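4. Rehearsing in simulation before the shop build

The mobile base was built in a shared workshop in Jatatlow, on two evenings a week, and for most of that time it couldn't drive. The left motor mount had to be remade, the battery tray was waiting on parts, and the one long clear stretch of floor in the shop was full of someone's kayak ribs. We wanted to work on the driving and the arm anyway, so we moved that half of the project into a simulated house. It became the part of the build we enjoyed most.

4.1 The practice house

The house, which we call Løken after the street the workshop is on, is a set of furnished rooms joined by corridors. We picked a house over an empty test arena for a simple reason: the finished robot is meant to fetch small things at home, and homes are full of chair legs. Thin legs are hard for a low range sensor. A spindle-back chair gives four narrow returns and then a lot of nothing, and our first planner was happy to aim for the nothing.

Doors are the other big feature. An open door takes away a piece of floor that the floor plan says is free, and how much it takes depends on the angle. Our map stores each door as a hinge point and a swing, and the planner checks the current angle before it commits to a path. Birger Strömberg wrote this part over one weekend in June, and it has hardly needed touching. The bedroom in Figure 1 is a favorite test room for it, with the door on one side, a table and chairs in the corner behind it, and a bed angled across the room with open floor in between.
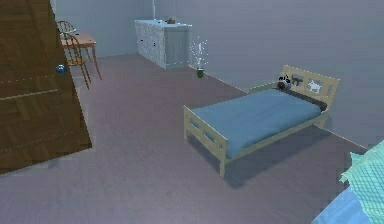 4.2 The arm and the marker

The arm is controlled by Sumura, our own small program that takes a goal for the hand and works out the joint angles. It runs on the same secondhand laptop that will ride on the real base, and we were delighted to find that the laptop could keep up with the simulator too, as long as nothing else was open.

Calibration is where a home build usually gets painful. Our first real arm had a bent bracket in it for a month and we blamed the software the whole time. For this one we settled on square black-and-white fiducial markers. A marker is cheap, it prints on any office printer, and a camera that finds its four corners can work out both position and tilt. Glue it on flat, measure once, and you can ask at any moment whether the arm is where it thinks it is.

We ran 400 calibration trials in the simulated house, each starting from a different pose. The marker was found in 199 of the first 200, and the single miss came from a pose we have since ruled out (the forearm came between the camera and the marker). After that we stopped worrying about detection and put our time into the lens model, which was worse than we had believed.

Two things carried over to the shop almost unchanged. The first was the white border around the marker. We had trimmed it close on our early prints to save room, and detection got noticeably shakier, so the prints now keep a generous margin. The second was the habit of logging the marker pose along with every joint reading. Those logs are big and dull, and they have saved us several evenings of arguing.

4.3 Driving in corridors

Corridors turned out to be more demanding than rooms. In a bedroom the robot can always back off and try a wider turn. In a narrow passage the arm matters as much as the wheels, and a path that is fine for the base may still drag a joint along the wall. We added a stowed pose, with the arm folded in over the base, and a rule that the robot takes up that pose before it enters any space narrower than a width we set by hand.

The width setting took some fiddling. Too cautious and the robot folds its arm at every chair. Too bold and it finds out halfway down a hall that it can't turn. We recorded 688 corridor passes while tuning the number, and we would gladly have done more. Watching a thing you wrote thread its way down a hall is a real pleasure – even when the hall is made of polygons. Walls with a strong repeated pattern, such as the brick in Figure 2, were useful in their own right. The visual tracker likes detail but can be fooled when one patch looks like the next, and we now check its answer against wheel travel.

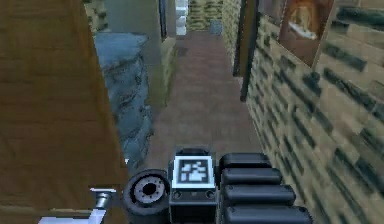 Is a simulator worth the trouble for a robot that only one household will use?
For us it was, mainly because the shop is open to us for so few hours. Every planner bug found at a kitchen table left more of those evenings for drilling and wiring.

4.4 Back to the bench

The base first drove under its own power on Friday, October 23, 2020, across the workshop floor and into a trash can. The trash can wasn't on the map, so we count the planner as blameless. The wheels slipped more than the simulated ones do, especially on the painted concrete near the bench saw, and we had to lower the acceleration limit before the position estimate would hold for the length of the room.

The motor controller board came from Erkgate, a small seller that mostly supplies model railroad people, and it runs warm but steady. Its one quirk is that it reports speed with a short delay. We measured the delay on the bench and put the same lag into the simulator, after which the simulated and real stopping distances came much closer together. We recommend this step warmly to anyone doing a similar build. It took an hour and a stopwatch app would nearly have been enough.

Still open are the gripper pads, which need a softer rubber than the sheet we had on hand, and the door handling. The planner can drive past an open door now. Pulling one open will need a stiffer wrist, and the new wrist plate is being cut.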